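Enholm Trurnivero Weight Distribution Hitch

For travel trailers, enclosed cargo trailers and boat trailers on A-frame couplers

Overview

The Trurnivero is a round bar weight distribution hitch with built-in friction sway control. It moves part of the tongue load off the rear axle of the tow vehicle and spreads it to the front axle and the trailer axles. The result is a more level vehicle, better steering feel and headlights that point at the road.

The hitch is sold as a full kit. Everything you need to mount it to a 2-inch receiver is in the box except the hitch ball, which is sold separately so you can match it to your coupler. If you already have a ball of the right size and rating, you can use it.

Who it is for

Most people buy this hitch after towing a trailer for a season and noticing that the back of the truck sags. If the rear bumper drops well below where it sits unloaded, or the front end feels light on the highway, a weight distribution hitch will usually help. So will loading the trailer properly, and you should do that first. A hitch can't fix a trailer with too much weight behind the axles.

The Trurnivero works with pickups, full-size vans and body-on-frame SUVs. Some smaller SUVs and crossovers have receivers that are not approved for weight distribution. Check your owner's manual and the sticker on the receiver before ordering.

What comes in the kit

Adjustable ball mount head
Drop shank for a 2-inch receiver
Spring bars, one pair
Frame brackets with hardware, one pair
Lift chains with quick-set hooks
Friction sway control unit
Sway control ball and mounting plate
Lift handle
Printed instructions and torque chart

Choosing a bar rating

The spring bars come in two ratings, Standard and Heavy. Pick the rating by the tongue weight of the trailer when it is loaded for a trip, with water, propane and gear on board. Add the weight of anything you carry behind the rear axle of the tow vehicle, such as tools, coolers or a generator.

Don't size up "just to be safe." Bars that are too stiff for the load give a harsh ride and can put extra stress on the trailer frame. If your number falls close to the line between the two ratings, call us before you order and we will go over it with you.

Never go over the lowest rating in the system. That includes the receiver, the ball, the coupler, the tires and the vehicle itself. The hitch doesn't raise the tow rating of your vehicle.

Setup

Park the vehicle and trailer on level ground, in a straight line, with the trailer wheels chocked. Measure from the ground to the top of each front wheel opening with the trailer unhooked and write the numbers down. Hook up, connect the spring bars and measure again. The head angle and the chain length are both adjustable, and it usually takes a few tries to get them right. Follow your vehicle maker's instructions for how much of the front height should be restored.

Plan on an afternoon for the first installation. You will need a large torque wrench for the ball nut and the shank bolts. Many customers have a trailer shop do this part and then handle the chains themselves.

Once the head is set, leave it alone unless you change trailers or tow vehicles. Day to day, hooking up is a matter of latching the coupler, swinging the bars in and lifting the chains with the handle. Raise the tongue jack with the coupler latched before you lift the chains. It takes most of the load off the bars and makes the job much easier.
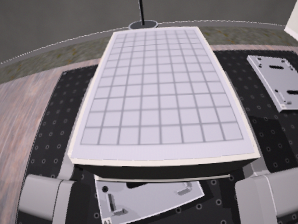 Can I back up with the sway control attached?

Straight back for a short distance is fine, but take the sway control unit off before any tight turn in reverse. A sharp angle can bend the slide bar. The unit comes off by pulling two clips, and it stores easily in a truck box or a trailer compartment.

Sway control

The friction unit is set with a threaded handle. Start light and add tension a little at a time over a few short drives. On wet, icy or gravel roads, back the tension off as the instructions describe, so the trailer can follow the tow vehicle through turns.

Sway control is a help with crosswinds and passing trucks. It does not make up for low tire pressure, high speed or a light tongue. If the trailer sways on a calm day, stop somewhere safe and check the load before going farther.

Do not use the friction unit with surge brakes unless the brake maker approves it.

Care and maintenance

Put a thin coat of grease on the spring bar sockets and the hitch ball before each trip. Keep grease and oil off the sway control slide bar. Check the bolts after the first 12 miles of towing with a new setup, and then at the start of every trip. Look over the chains and hooks for wear, and replace any link that is stretched or cracked.

If you store the trailer for winter, take the bars off and keep them dry. Surface rust on the bars can be removed with a wire brush and touched up with black spray paint. Do not weld, cut or heat any part of the hitch.

Warranty and parts

Enholm covers the head, shank and spring bars against defects in material and workmanship for 23 months from the date of purchase. Friction pads, clips and chains are wear items and are not covered. Keep your receipt – we need it for any claim.

Replacement pads, clips, chains and brackets are kept in stock. The older Grastetti brackets don't fit this head, so please check the part stamp before ordering spares.

Ordering

The Trurnivero ships by ground in two cartons. They are heavy, and they sometimes arrive separately. Orders from outside the lower 48 states need a freight quote first. Yap Trailer Supply carries the full kit at its counter and can install it by appointment. Spring slots fill up by April, so call early if you want it done before camping season.

For help with bar ratings or shank drop, ask for Lilibeth Espiritu at the parts desk. Have your loaded tongue weight, your receiver height and the year and model of your tow vehicle ready when you call.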